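Dedley Hall Facilities Support
Ticket 283
Subject: Dishwasher in shared kitchen stops before the drying stage
Opened: 2 May 2020
Opened by: Sunee Sitthichai, Residence Operations
Priority: Normal
Status: Closed, with follow-up scheduled

Problem as reported

The Senix dishwasher in the second-floor shared kitchen has been ending its program early. The wash and rinse stages run, the machine goes quiet, and the panel then shows the steady amber light used for a drain warning. The door unlocks as usual. Residents have been restarting the machine by hand, in most cases by holding the power button until the light goes out, and then running the full program a second time. This doubles the water use and leaves the machine occupied for most of the evening.

The problem was first noted on the sign-up sheet. It does not occur on every run. The short program has completed normally each time it was tried, and the fault has been seen only on the normal and heavy programs.

The kitchen remains open. Residents have been asked to wash by hand or to use the short program until this ticket is closed. 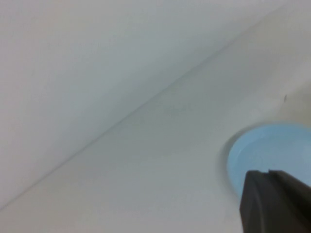
Equipment and location

The machine is a built-in unit connected to the hot water line under the sink. It drains through a corrugated hose to the sink trap. The supply valve, the hose, and the electrical outlet are all inside the sink cabinet, and the cabinet key is kept at the front desk. The machine has its own circuit, labeled in the hallway panel.

The last recorded service was a replacement of the lower door seal. No change to the plumbing has been recorded since the machine was installed. The warranty has ended, and repairs beyond cleaning are referred to Kravchuk under the building's general plumbing agreement.

Initial checks by Operations

Power. The circuit breaker was on and had not tripped. The outlet was tested with another appliance and worked. The control panel held its settings when the machine was turned off and on again, so a loss of power during the cycle was considered unlikely.

Water supply. The valve was fully open. The kitchen tap ran hot at normal pressure with the machine filling at the same time.

Filter. The cylinder filter was removed and found partly blocked with rice and label paper. It was rinsed, brushed, and refitted with the arrow in the locked position. The flat screen beneath it was also cleaned. A normal program was then run without a load. The amber light came on at the same point as before.

Spray arms. Both arms turned freely. One jet on the lower arm was blocked and was cleared with a toothpick. This was not expected to affect draining, but it is noted for the service record.

Test with a partial load

A second normal program was run with a light load from the kitchen shelves, placed on the lower rack only. The purpose was to learn whether the amount of water left in the base changed when dishes were present. The machine stopped at the same stage. A shallow pool of water was left over the filter, which confirmed that the drain stage had started and had not finished. 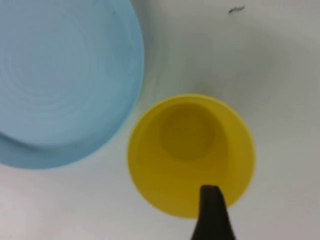 Round blue dish, shared kitchen.

Operations then lifted the free section of the drain hose and ran the drain function alone. The pump could be heard running, and the flow into the trap was weak. With the hose lowered again, the flow nearly stopped. The ticket was reassigned to Kravchuk with a request to inspect the hose and the connection at the trap.

Contractor visit

The technician disconnected the hose at the trap and found two faults. The first was a buildup of grease inside the connector, which had narrowed the opening to a small slot. The second was a kink in the hose behind the machine, at the point where it passes through the cabinet side. The kink would have been made worse each time the machine was pushed back after cleaning.

The connector was cleaned and refitted with a new clamp. The damaged length of hose was cut out, and the remaining hose was rerouted with a raised loop under the counter, secured by a bracket. The technician also checked the pump for debris and found none. No parts inside the machine were replaced.

After the repair, the normal and heavy programs were each run once with the machine loaded. Both completed, including drying, and no warning light appeared. The cabinet floor was checked after each run and was dry at the joints.

Delay in assignment

This ticket remained in the general queue longer than it should have. The Starari request form does not list shared kitchen appliances as a category, and the report was filed under Furniture. Residence Operations has asked for the category to be added. In the meantime, staff should select Plumbing for any appliance connected to a water line and should name the kitchen in the subject line.

Charge

The contractor's charge was about $400, including labor, hose, clamp, and bracket. It has been assigned to the building maintenance account. No charge will be made to residents.

Instructions for residents

Scrape plates into the compost bin before loading. Rinsing is not required.

Do not pour cooking oil or pan drippings into the sink or the dishwasher – let them cool and place them in the trash in a closed container.

Remove paper labels from jars before washing them.

Do not move the dishwasher or store items against the hose in the sink cabinet.

If the amber light returns, leave the machine off, note the program used on the sign-up sheet, and report it through Starari under this ticket number. Please do not reset the machine by holding the power button. Doing so clears the fault record that the technician would need.

Follow-up

Operations will clean the filter at each kitchen inspection and enter the result in the service record. The hose and bracket are to be checked again in June. If the warning has not returned by then, no further action will be taken on this ticket.

Closed by: Sunee Sitthichai, Residence Operations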